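JANSTEAD GROWERS -- JUNE NOTES

Cucumbers, peppers, melons, and the water thing

Quick one this month, I have seedlings in the back of the car and it's getting warm in there.

First the water. The new line from the Otatmont end is in and the pressure is fine before 9 in the morning and pretty sad after. If you have drip on a timer please set it early. Pieter Hendriks has his going at 5 am and says his rows have never looked better, although Pieter says that every year. Hand watering, go whenever you like, just not all 16 of you at supper time like last month.

Also please stop leaving the blue hose across the path. Coil it. Left hand tap.

OK, the plants. Most of the questions I got were about cucumbers so starting there.

Bitter ones. Yes, mine too last year. Usually uneven watering plus heat. Deep soak, then leave them alone, then another deep soak. A light sprinkle every evening does next to nothing and gets the leaves wet. Mulch if you can get it -- there is still straw behind the shed, the older bale first please. If a cucumber is bitter at the stem end, cut off the first inch and peel it, the rest is often fine. If it's bitter all the way through, compost.

Pick small. I know. You go away for a long weekend and come back to something the size of your arm and the plant has decided its job is done. Check under the leaves every day once they start, morning is best. Cut, don't twist.

Peppers. Slow for everybody. The nights in May were cold and they sulked. Do not keep feeding them to make up for it, you will get a beautiful bush and no peppers. One of our plots did exactly this last summer (me). Wait for warm nights, then a light feed when you see flowers. If the first flower comes while the plant is still tiny, pinch it out. Hurts to do it. Green ones can be picked as soon as they're a decent size and firm, and picking a few green gets you more later. If you want red you have to leave them, and probably lose one or two to whatever is chewing holes in Delali Boateng's.

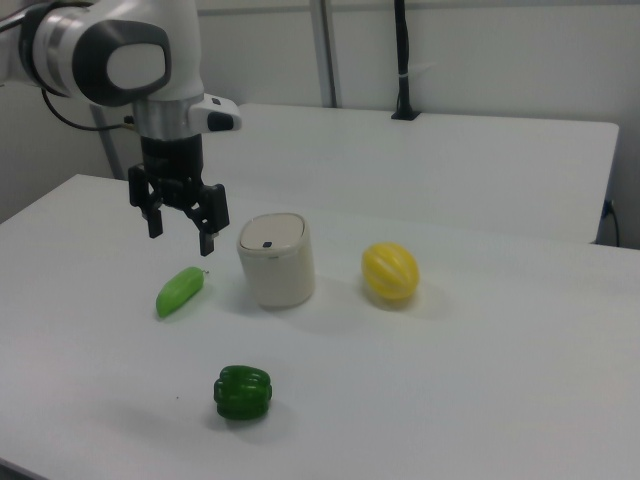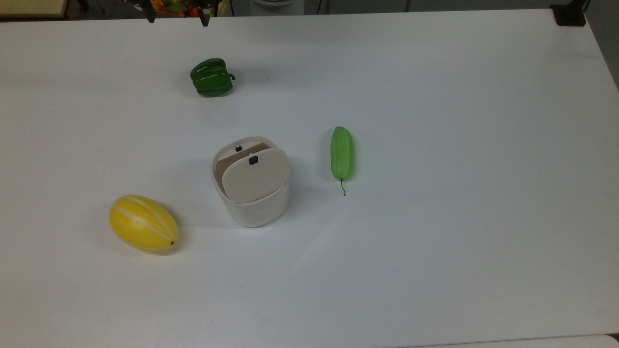
Melons then. We have more people trying them this year than ever, and I've been asked four times if there is enough room. Not really. They run. Give them the south edge or put them up a frame, and if it's a frame you need slings once the fruit is bigger than a fist. Old tights, onion bags, t-shirt strips, all work. On the ground put a tile or a bit of board under each fruit or the slugs will get in from underneath and you won't know untill you pick it up.

Two or three fruit per plant is plenty here. Our season is just not that long. Take the rest off while they're little and pinch the growing tip. Delali did this last year and got real melons, sweet ones. I left all mine on and got nine things like tennis balls.

Pollination, since it came up: male flowers come first and drop off. Normal. Nothing is wrong. Female ones have the tiny melon behind the flower. If those yellow and fall too, then you can go round with a small paintbrush in the morning and do it yourself. Same goes for squash. The greenhouse type of cucumber mostly doesn't need it, check your packet.

Mildew. White dusty patches, older leaves first. Take the worst leaves off, bag them, not on the heap. More air between plants. People swear by milk and water, I've tried it two summers and couldn't tell you either way.

Seeds -- the Ofori order came to 29 packets in the end, and there are 6 left in the tin in the shed. Mostly bush beans and one dill. Help yourself, put the money in the jar. If you ordered and haven't picked up, your name is on the envelope, please come and get it before the mice do. Beans can still go in now with no trouble. So can a second round of cucumbers, direct in the soil, and they'll often catch up with the ones you fussed over on the windowsill since April.

The compost delivery from Skonlow is booked for the last week of the month. They need the gate clear, both sides. Last time somebody's trailer was there and they tipped it on the road and Pieter and I shoveled until dark. Bring your own barrow if you have one, we've got two and one has a wobbly wheel.

The pot luck supper raised 400 dollars which covers the new tap and most of the fence post. Thanks everyone who cooked. Whoever left the big oval dish with a lid, it's washed and on the shelf by the door. Whoever made the cold cucumber soup, I need the recipe, I have asked three people and they all said it wasn't them.

Plot swaps: two people want to move nearer the tap, no one wants to move away from it. So if you have a tap plot and fancy some shade, talk to me.

Right, going, tomatos are wilting in the car. Tomato notes next month.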